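The Hand Is Not the Hard Part
Two arms, one board of blue pegs, and a sales claim that needs a closer look

Every few months a company offers to sell you a robot hand that will replace your gripper. The pitch has barely changed in a decade. Your old two-jaw gripper is dumb, the new hand has fingers, and fingers are what people have, so fingers must be better. I have sat through enough of these talks to want the pegs in front of me before I agree to anything.

Pidberg, a small test shop that rents out its benches by the week, let me watch in November while Chak-lun Poon ran a comparison for a client who is thinking of dropping parallel jaws on a packing line. The multi-fingered hands go on both arms. The job is a white board full of holes and slots, with blue parts that have to end up in the right ones. 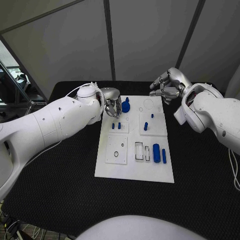

4 min read

A pegboard is a good leveler. It doesn't care how many joints you have. A round peg has one way in, give or take a spin, and a block has fewer. Poon's crew has been running the same board for parallel jaws since spring, so they have a baseline, and the baseline is boring in the way a baseline should be. The jaws close, the part centers itself, and the arm pushes down.

Fingers bring choices. Do you pinch the peg with the tips or wrap it? Wrap it and the hand gets in its own way near the board. Pinch it and the peg can roll. "People look at the hand and see a person's hand," Poon told me. "Then they expect it to know what it's holding." His log for the fingered setup ran to 667 attempts when I visited, and he counts 184 of them as needing a second try. He wouldn't let me call that a failure rate. I wouldn't let him call it a success rate, and we left it there.

A retry can mean almost anything. Some of his were a slow approach that timed out. Others were a grasp that looked fine from the head camera and was a few degrees off by the time the peg met the hole. The log lumps them together, and I think it shouldn't. A buyer reading that number will assume the hand dropped things.
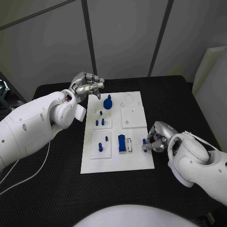
Then there is the matter of the controller, which the brochures tend to skip. Poon tried two of them on the same pair of arms. The first, from Plokine, is quick and forgiving to set up, and it treats each hand as a handful of preset grips. The second, from Sárközi, lets you drive the joints one by one and asks for a lot more of your week. On the round pegs he saw little between them. On the rectangular parts the Sárközi box did better, though he had also spent far longer tuning it, and he was the first to say so. That isn't a fair race. Most of the controller comparisons I get sent aren't either, and their authors are less open about it.

Small parts are where I'd expected the fingers to earn their keep, and I came away unsure. Jaws of the right width will pick up a short peg all day. The fingers can do it too, and they can also pick up the next thing, which might be a disc or a block, with no tool change in between. If your line sees one part, that is worth nothing to you. If it sees forty, it might be worth a good deal, provided the retries come down.

Shirley Treloar, who buys automation for the packing firm Tilgate and has been burned before, put her objection to me by phone in terms I can't improve on. She budgets for 2,000 cycles between service stops. She has yet to meet a vendor of fingered hands who will put a number like that in a contract. "They'll show me a video," she said. "I've got videos." 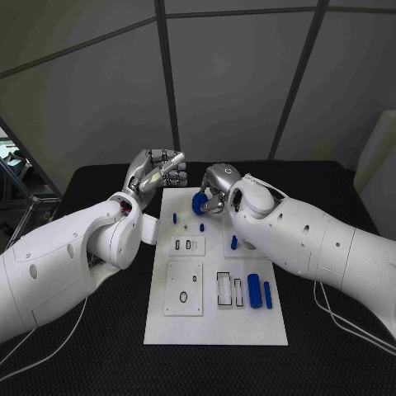

Both hands occupied during the comparison at Pidberg: a small white cylinder in the left, a round blue part in the right.

Two-handed work is the part of the demo that gets visitors leaning in, me included. Bringing two parts close together in midair takes planning that a single arm never needs, and a fixture bolted to the table would do much of the same job for the price of lunch. I asked Poon whether he'd tested against a fixture. He hadn't. It has gone on the list for the next round, along with splitting the retries by cause.

Until those results are in, I'd tell Treloar to keep her jaws and ask for the raw log. Poon says he'll send it to anyone the client clears. I've asked for my copy, and I'm still waiting on the client.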